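Chapter 7
Seeing the Work: Visits, Demonstrations and Open Days

In this chapter
- Why a site visit comes before a purchase or a project
- What a demonstration can tell you, and what it leaves out
- How an open day at Lerum was organized
- Grasping everyday objects: the water bottle as a test piece
- Questions to prepare before you go

Key terms
demonstration, task, trial, reset, compliant pad, grasp point, success rate, operator

7.1 Why go and look

The first six chapters dealt with the parts of an automated system: joints, motors, sensors, controllers and the programs that tie them together. You can learn a good deal about these from drawings and data sheets. At some point, though, you will have to stand next to a machine while it works. For most people in this trade that first happens on a visit. A supplier opens its doors for an afternoon, or a research group invites local firms to see what it has been building.

Visits are a normal part of the job. A maintenance technician may be sent to look at a new packing cell. A production planner may be asked whether a certain device could handle the firm's own products. A student may go along with a class. All three see the same demonstration, and all three should come home with different notes.

The notes matter more than the impression. A machine that moves quickly and smoothly looks good, and people tend to remember the movement and forget the conditions. How many times was the task repeated? Who put the object back? Was it the same object each time? These points are easy to write down on the spot and almost impossible to recover a week later.

7.2 The open day at Lerum

The case used in this chapter is an open day held one November in Lerum by Flamuvus, a small company that develops gripping tools. The host was Lejla Matić, who leads the test group. Visitors came from food packing, from a parts warehouse and from two technical colleges. Among them was Živko Petek, a line supervisor at Bošković, a bottling firm that was thinking about automating its returns desk.

The program was short. It began at 1:30 in the afternoon with a talk of 20 minutes. After that the visitors moved to the work tables, where they stayed until the end of the day. Matić had asked her staff to keep the talk short and to let people watch the gripping work for as long as they wanted. Questions were taken at the tables.

Petek brought a printed sheet with his own questions on it. The first was whether the gripper could hold a bottle that was no longer full. At Bošković the filled bottles are all alike, and the existing line handles them well. Returned bottles are a different matter. They come back at every level from full to empty, with caps on or off, and some have been squeezed out of shape.

7.3 The bottle as a test piece

A plastic water bottle is a common object in gripping work. It is cheap and easy to replace, and everyone knows how it ought to look when it is being held properly. It also raises several problems at once.

The first problem is stiffness. A full bottle with a tight cap resists pressure well. When most of the water is gone, the wall gives way more easily, and a firm grip can push it in. If the fingers press too lightly the bottle may slide, and if they press too hard the wall may fold and the label may come loose.

The second is weight. The center of mass of a full bottle is near the middle. With only a little water left it drops toward the base. A gripper that takes the bottle low down has the remaining weight close to its fingers, but the tall empty part above can tip when the arm stops suddenly.

The third is that the bottle is clear. A camera looking at a clear bottle also sees whatever is behind it, bent and blurred by the plastic. On an ordinary table there may be a good many things behind it. Software that finds objects by their outline often does better with the cap and the label, which are solid in color, than with the body.

Matić went through all three points at the table, and the staff worked with bottles at different fill levels. The fingers clamp near the base from two sides, and ribbed pads back them up. Pads that bend to follow the shape of an object are called compliant pads. They spread the force over a larger area, so a thin wall is less likely to fold.

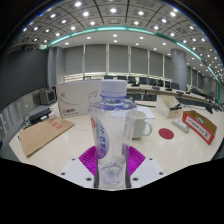

7.4 Reading a demonstration

Petek's notes from the afternoon ran to two pages. His sheet had four headings, and they are useful for any visit of this kind.

Task. Write down in one sentence what the machine is supposed to do. "Pick up a bottle from the table and hold it upright" is a task. "Handle bottles" is too wide to be checked.

Conditions. Note the light, the surface, the objects nearby and the starting position. A task done on a cleared table may go differently on one with boxes, cables and cups on it. Ask whether the object has to start in a marked spot.

Trials and resets. A trial is one attempt at the task. A reset is the work needed before the next attempt can start - putting the bottle back, for instance. Resets are often done by hand, and a visitor may not notice them. If a person has to step in after every trial, the time this takes belongs in your notes.

Failures. Ask to see one. A good host will have no objection. Matić gave the figure from her group's own records, which was 89 percent success over 3,000 trials with mixed fill levels. She added that most of the failed trials involved bottles with the cap missing. For Petek this was the most useful remark of the day, as his returns desk gets many of those.

Note that a success rate has no meaning without the task and the conditions that go with it. The figure above says nothing about glass bottles, and it says nothing about speed.

7.5 After the visit

Write up your notes the same evening if you can. Keep what you saw apart from what you were told. Petek used two columns for this. The left one held things he had watched himself, and the right one held figures and statements from the staff. When he reported to his manager, he could say which was which.

He did not recommend a purchase. He asked Flamuvus to run a second test with a crate of returned bottles from his own site, and to bring in Sullent, the firm that maintains the conveyors at Bošković, to check whether there was room for an arm beside the belt. That second test is the subject of Chapter 8.

Review questions

1. Explain why a nearly empty plastic bottle is harder to grip than a full one.
2. What is the difference between a trial and a reset?
3. Which parts of a clear bottle are easiest for a camera to find, and why?
4. A supplier tells you that its gripper succeeds 89 percent of the time. List the questions you would ask before using this figure in a report.
5. Choose an object from your own workplace or classroom. Write a one-sentence task for it and describe the conditions under which you would want to see it tested.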